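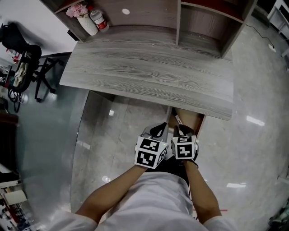
Gorazd Petek wrote in after the November issue to ask why the Wakeck rowing club needs an "innovation partner" when what it needs is a roof. Fair question. The partner is Bandico, which makes a booking app, and the deal is worth $400 a month to the club plus its name on two boats. Members now reserve the eights by phone. The roof still leaks on the eights.

Covadonga Quintana has promised the board will talk roofing on Monday at 7. Bring a chair, and possibly a hat. Bandico is sending 60 branded water bottles.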